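Robotics Club: stacking task, progress at the winter break

The club's entry for the Amport student round is a two-arm stacking task. Colored cubes start at separate points on a shared table and have to end up as a tower on a square marked in black tape. Both arms run from one program, written by the club on top of the Kokoteo motion library. No operator input is allowed after the start signal.

Work in December went mostly into the handoff of the square between the arms. Only one arm may be over the tape at a time. The first version used a fixed wait, which was safe but slow. The current version has each arm request the square, and the second arm holds at a raised position until the first has cleared. This cut the full cycle from 84 seconds to 46. Most of what remains is the slow final descent, and we do not plan to shorten it before the round.

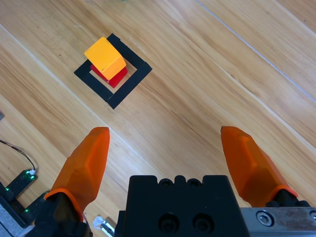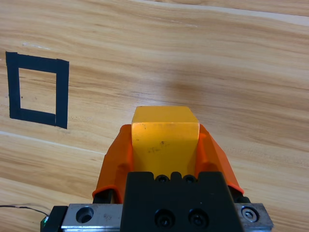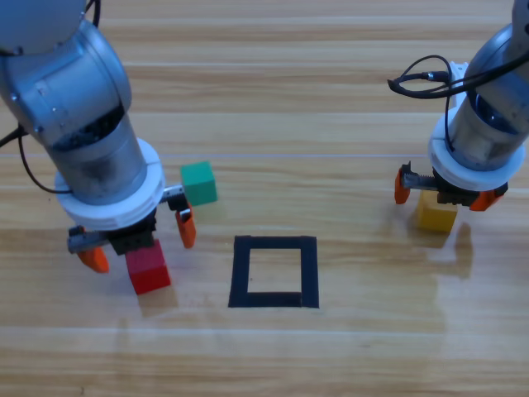 Stacking task on the club table. The first two are wrist views, the third is the fixed view of both arms.

The orange fingers are the third revision. The earlier set flexed at the tip and let a cube turn during the lift, and a cube that goes down turned is a poor base for the next one. Revision 3 has a thicker root and the same contact face. Print files are in the club folder under Anghel, the working name for the gripper. Please do not print from the older folder, as the mounting holes have moved.

Placement error is still larger than we want on the upper cube. The rules score a tower by whether it stands for the judging interval and by how far each cube lies from the center of the square. Rotation is not scored, but it reduces the contact area and we log it anyway. The log now holds 888 attempts, each with joint positions and both wrist views. Members who want to work on the error analysis can get read access from the lab desk.

Two items are open. The wrist cameras need to be recalibrated after every finger change - at present this is done by hand and is easy to skip. The glossy finish of the table also produces reflections that the color filter sometimes takes for a second cube. A matte cover would fix this, but the Amport rules call for a bare tabletop, so the filter will have to be changed instead.

Fanavach has agreed to supply spare finger mounts through the end of the school year. Requests for parts go through the shared sheet as before.

Updated 4 January 2024.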